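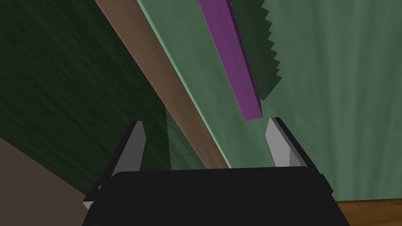

4.2 What we learned from the open day

Figure 3. Wrist view in the simulator, fingers open, with the purple bar between the gripper and the green surface.

We took the simulator to the Grokdale open day in October, and I'll admit I went in thinking it would be a quiet afternoon. It wasn't! We put the wrist view (Figure 3) up on the big screen, handed people the controller, and let them try to get the gripper onto the purple bar. By closing time we had 532 attempts from 57 visitors, all logged by Xia, our recording tool – far more than we'd planned for.

The thing that kept coming up was the tilt. From the wrist, the edges of everything run diagonally, and lots of people steered toward what they felt was "up" and drifted off sideways. Kids seemed to get over this faster than the grown-ups did (we didn't record ages, so please take that as my impression only). Several visitors also asked what the green part with the teeth was for, and a few went after that first, so we started naming the bar out loud before each turn.

We kept every attempt, clumsy ones included, and added them to the 3908 runs already collected at our Kemberg lab. The open day runs are tagged separately, and Section 5 reports results with and without them. For the Plekedport visit we changed just one thing – a second, fixed view next to the wrist view – and left the controller alone.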